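Brirklow Community Help > Home & Furniture > Tables and desks

How do I get the streaks off a glossy white tabletop?

Asked on a Sunday – 306 views

Hello all, first time posting so be gentle! We've got a big white gloss table, bought second-hand when the Andico showroom closed down, and I love it to bits except for one thing. Every time I clean it, it looks worse. Under the kitchen lights you get these long smeary lines running across it, and no matter how much I rub they just move somewhere else.

So far I've tried washing-up liquid and warm water, a spray from the supermarket, baby wipes (terrible, don't) and a dry tea towel. It's fine first thing in the morning and then by the time I put the lights on for tea it looks like somebody has iced a cake on it.

The other thing is the joins. The top is made in sections and there are thin lines where they meet. Crumbs I can cope with but I'm worried about water getting down there. Should I be sealing them with something? My sister-in-law says clear nail varnish but I'm not brave enough.

Any ideas welcome. I'd rather not spend a fortune.

3 answers

Answer 1 (marked as helpful by 10 people)

I've had a white gloss table in my workroom for years, so I've made all of these mistakes myself. First thing I'd say is check whether it's really smears you're looking at. A very shiny white top picks up every light in the ceiling, and the reflections come out as long pale streaks that look exactly like something you ought to be wiping. I spent a whole evening once polishing the reflection of a strip light – felt a right fool. Move your head from side to side. If the streak moves with you it's the light, and if it stays put it's muck.

Mine has the same sort of faint lines running across it on the slant, and you only notice them when the light's on them.
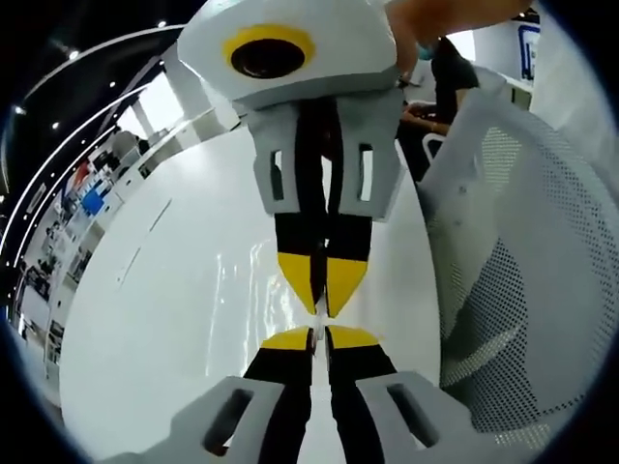
What I do, in order

1. Turn the big light off and clean by daylight if you can. You'll rub half as much.

2. Get the crumbs and grit off with a soft brush or a barely damp cloth. Grit is what scratches gloss, and once it's scratched there's no going back.

3. One small drop of washing-up liquid in a bowl of warm water. I mean one drop. Most of the smearing people complain about is old soap that was never rinsed off, and with baby wipes and spray on there as well I'd bet you've got a few layers to shift. You may need to do this bit two or three times the first week.

4. Rinse with plain water and a different cloth, wrung out hard.

5. Dry it straight away with a microfibre cloth, going the same way the whole length of the table. No circles. Tea towels leave fluff and a bit of fabric softener behind, so keep them for the dishes.

As for the joins, I'd leave them be unless you can feel a gap with your fingernail. Wipe along the line and don't scrub across it, and never leave a puddle sitting there. Please don't use nail varnish! It goes yellow and then you've got a yellow stripe for ever.

Answer 2 (marked as helpful by 8 people)

Agree with most of that, but I use white vinegar, a capful in a spray bottle of water, and I think it cuts the old soap much faster. Try it underneath or on a corner first in case your finish doesn't like it. I get my cloths from the Midivlow market, the thick grey ones, and wash them without softener.

If there is a proper gap in the joins then a bead of clear silicone wiped off flush will do it. Masking tape either side, take your time, leave it overnight. I did a desk that way and it has held up fine, although I had to do one end again after I leaned on it.

Answer 3

duman spray. blue bottle. job done

Comment from the person who asked

Thank you everyone! Did the head-moving test and I'm embarrassed to say two of the worst ones are the light fitting. The rest is definitely soap. Rinsed it twice last night and the water came up cloudy both times, so I'll keep going. Can't feel any gap in the joins so I'm leaving them alone. Is the blue bottle one safe on gloss, does anyone know? I can't find it in our shop.

Related questions

Ring marks from hot mugs on a white desk
Best cloth for gloss kitchen doors?
Table wobbles on a tiled floor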